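Ticket: el planificador de agarre descarta candidatos válidos en tela blanca
Proyecto: Himonis / módulo de percepción Gadby
Estado: resuelto, pendiente de integrar
Abierto: 8 de agosto de 2023

Síntoma. Con prendas blancas sobre superficie clara, Gadby devuelve una máscara incompleta y el planificador aborta con NO_GRASP_CANDIDATE. Con la pinza abierta ante la tela, el parche rojo se segmenta bien; el borde inferior de la prenda se funde con el tablero crema.

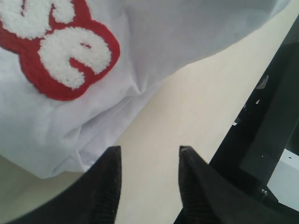 ¿Afecta el fallo al control de la pinza?
El controlador queda fuera: el aborto se produce en el planificador, antes de enviar ninguna consigna.

Diagnóstico. El filtro de contraste tenía el umbral fijo en 26 y eliminaba los pliegues de sombra suave. Se descartó la calibración mano-ojo, repetida sin cambios. En el registro de Jaunzems, 800 de 2.000 consultas terminaban con máscara vacía.

Segundo defecto: los detalles saturados atraían el punto de agarre. El lazo naranja puntuaba más que el pliegue de tela situado justo debajo.
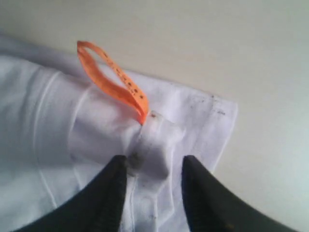
¿Basta con bajar el umbral?
Bajarlo recupera los pliegues, pero introduce ruido en la superficie de apoyo; hay que combinarlo con la normal local estimada.

Cambios aplicados:
- umbral adaptativo por ventana
- penalización de saturación en la puntuación
- estado HOLD condicionado a la apertura medida de los dedos

El tercer cambio cubre el cierre sobre un borde enrollado, donde la máscara se parte en dos a ambos lados de la cresta.

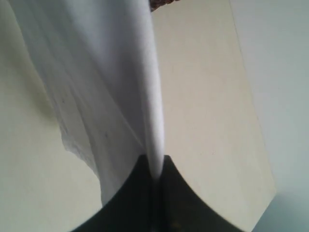
Tiempo de lectura: 2 min

Verificación. Se reprodujeron 3.000 consultas en Brelari con la rama corregida. Ninguna devolvió máscara vacía. Queda abierto el aumento de latencia del umbral adaptativo; se sigue en ticket aparte. No integrar en la rama estable hasta cerrar esa medición.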